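The Left Hand

Mali Gittins had cleaned furnished apartments for Previtz for long enough to have opinions on other people's sofas, and she was told on a conference call that these opinions were now an asset.

"You're going to be a domain expert," said Kumarasinghe, who ran the Traltport office and had been promoted the same morning to something with the word transformation in it. "You'll be doing what you do now, only sitting down."

What she did now was dust. What she would do, sitting down, was watch a robot rehearse dusting in a living room that existed on a server, and write down where it went wrong. When it stopped going wrong, it would be allowed into the real apartments. Kumarasinghe was vague about what the domain expert would be allowed into after that.

There were 6 of them in the new room, which had been the linen store and still smelled of starch. Each got a screen and a chair that could be adjusted in more ways than the human body. Soltavetti, who had cleaned the harbor blocks and had a bad knee, lowered his to the floor by accident and stayed there until lunch out of pride.

The living room came up gray. It had a black sofa under too many throws, an orange table, and a dark wooden box along the top of which somebody had set out a little yellow thing, a low white cup and a white china-looking bird. The box had a slot in it. Mali didn't know what the slot was for. Neither did the robot, whose right hand was pointed at it like an aunt who has found something.

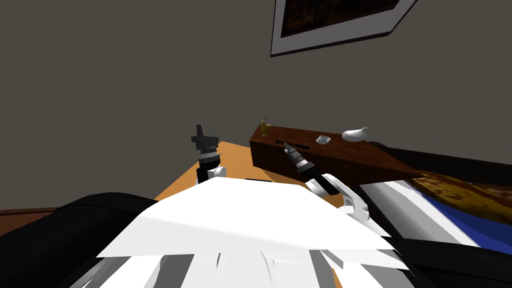
Week Two

The form had a field called Observations and a limit of 30 words. Mali's first observation was that you never start with the box, you start with whatever is above the box, and that whoever owned the bird would want it put back facing the same way. This came to more than 30 words. The form turned red.

She tried again. "Bird first. Then box. Remember which way bird was looking."

The form wanted to know if this was a grasp failure, a planning failure or other. She chose other. By the end of the week they had all chosen other so often that an engineer called from a different time zone to ask, politely, if they were all right.

"It's not failing," Mali told him. "It's just doing it like a person who doesn't have to live there."

There was a silence in which she could hear him looking for the dropdown.

The left hand was the one she took to. The right hand had ambitions. It leaned in over the ornaments and got the attention, and the left stood straight up over the bare part of the table with its fingers in the air, waiting to be called on. Soltavetti said it reminded him of the union. Mali said it reminded her of Kumarasinghe, and they were both still laughing when he came in to ask how the transition was going.

It was going very well, they said. He wrote that down.

The bonus scheme arrived in an email. Anyone who logged 4,000 corrections would get a certificate and an extra day off. Soltavetti worked out that if he corrected the same curtain, in a different room, every time it came up, he could have the day off by April. He was a careful man and he also corrected the curtain's grammar, meaning he put in the commas.

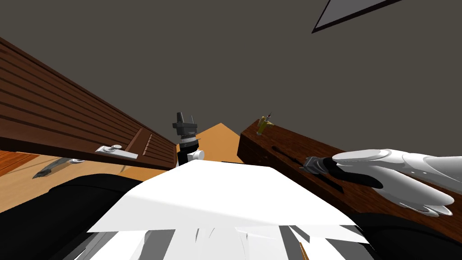
Her sister asked what she did all day and Mali said she was teaching somebody to dust. Her sister asked if they were any good. She thought about it on the bus and decided that they were getting better, and that this was the annoying part. You'd tell it a thing on one shift and a few shifts later it would know the thing, and it would know it in every apartment in Traltport at once, and it would never say where it had heard it. She had trained girls like that. One of them was a regional manager now.

She began leaving things out. Nothing serious. She didn't tell it that the tops of doors are where landlords check. She didn't tell it you can do a whole bathroom with one cloth if you fold it right, or that when a tenant is home and wants to talk, you do the shelves near them, slowly, and let them. There was no field for that one anyway.

Soltavetti was leaving things out too. He admitted it in the corridor, by the machine that sold soup. He hadn't told it about radiators.

"None of it?"

"I told it they exist," he said.

In the next review, Kumarasinghe put up a graph that climbed beautifully and then lay down flat. He wondered if anyone in the room had any insight into that. They all looked at the graph with great interest. Mali held her hand up, fingers straight, and when he called on her she asked if there would be new chairs.

He said he'd look into it, and asked her to put it on the form.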